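4.2 台面与一体盆的日常清洁

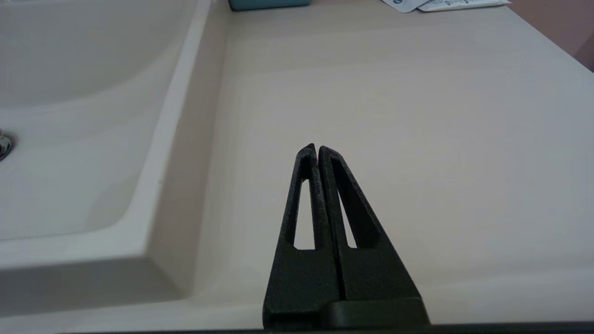
图 4-2 白色盆体与台面相接处,盆沿略高于台面

恭喜您,走到这一节,说明 Skernar 洗手台已经装好,密封胶也过了养护期,可以放心用水了。接下来的内容不难,您不妨泡杯茶,慢慢读一遍,以后每周照着做就行。我们在 Manach 展厅里接待过许多老用户,大家问得最多的还是这几件事:盆沿边上的水渍怎么擦,台面发乌了怎么办,下水慢了要不要拆。所以这一版手册把这部分重新写过,比旧版长了一些,还请您多一点耐心。

适用范围:本节适用于 Skernar 系列带一体盆的浅色台面。如果您选的是 Brerus 系列台上盆,盆底与台面之间有一圈胶缝,请改看 4.3 节。

开始之前,请准备:
软布两块(一块湿擦,一块干擦)
中性清洁液,或者平时洗碗用的洗洁精
旧的软毛牙刷一把
小水盆或量杯一个
温水若干

清洁步骤

1. 先把台面上的东西都挪开。牙杯、皂碟、香薰、梳子,连同那些早就用空了却一直没舍得扔的小瓶子,统统请到别处去。瓶底常常积着一圈水,趁这个时候顺手擦干,放回来的时候台面才不会又印上圈。

2. 用手把台面上的碎屑和头发拢到一起,用纸巾捏走。请不要图省事直接扫进盆里,头发进了下水口,迟早还是要您亲手请出来的。

3. 在量杯里兑清洁液。普通清洁用 8 毫升清洁液兑半升温水就够了,泡沫多并不等于洗得干净,反而要多擦好几遍才能擦净。

4. 湿布蘸清洁液,拧到不滴水,从台面最里侧靠墙的地方开始,一道一道往外擦。擦到盆沿时放慢一些,沿着盆沿的走向顺着擦,布折成窄条,贴住盆沿与台面交接的那道转折,来回两三次。水垢最爱待在这里,平时看不太出来,灯光斜着一照就全露了。

5. 转折处擦不掉的部分,换软毛牙刷轻轻刷。刷毛放平,力气小一点,多刷几下。

6. 接着清洁盆内。盆壁是弧形的,从盆沿往盆底画圈擦,最后擦下水口周围。擦过下水口的布请先洗净,再去碰台面。

7. 放清水冲一遍盆内,再用洗净拧干的湿布把台面过一遍,把残留的清洁液带走。

8. 用干布收尾。先台面,再盆沿,最后盆内。很多朋友做到第 7 步就收工了,觉得水自己会干,可是水干了,水里的钙还留在那儿,过几个星期又是一层白雾。多擦这一分钟是值得的。

注意:台面需要打磨翻新时,请使用 3,000 目以上的水磨砂纸,先在不显眼的角落试一小块,满意了再做别处。亮光面尤其娇气,拿不准的话,请先联系 Schouten 售后,我们更愿意在您动手之前接到电话。

注意:染发剂、碘伏、红药水一类带颜色的东西滴到台面上,请马上用湿布吸掉,再用清洁液擦。先吸后擦,别一上来就抹开。

警告:请勿把含氯漂白剂与酸性除垢剂混用,也不要前后脚使用。两者相遇会放出有害气体。使用任何一种时,请打开窗户或排风扇,并戴上手套。

警告:请勿使用钢丝球、去污粉、刀片或丙酮。由此造成的划痕和失光不在保修范围之内。

顽固水垢的处理

如果您家的水质偏硬,每隔一段时间可以多做一次除垢。把白醋和清水按一比一兑好,浸湿厨房纸,敷在有水垢的位置,等 11 分钟,揭下来用清水冲净,再按第 8 步擦干。一次没有除净,可以隔天再敷一次,请不要靠延长时间来解决,敷得太久,亮光面可能会发暗。龙头根部的镀层怕酸,敷的时候请绕开。

安排在什么时候

全套步骤每周做一次就好。我们习惯放在星期六上午,家里人都洗漱完了,台面空得出来,擦干以后也不会马上又溅上水。平日里只要睡前拿干布把盆沿抹一圈,周末就会轻松许多。

需要补购清洁液、软布或下水口滤网,请在订购时报零件编号 133,并说明您的台面是亮光还是哑光,两种配的软布不一样。

下水缓慢、下水口拆洗和滤网更换,请接着看 4.4 节。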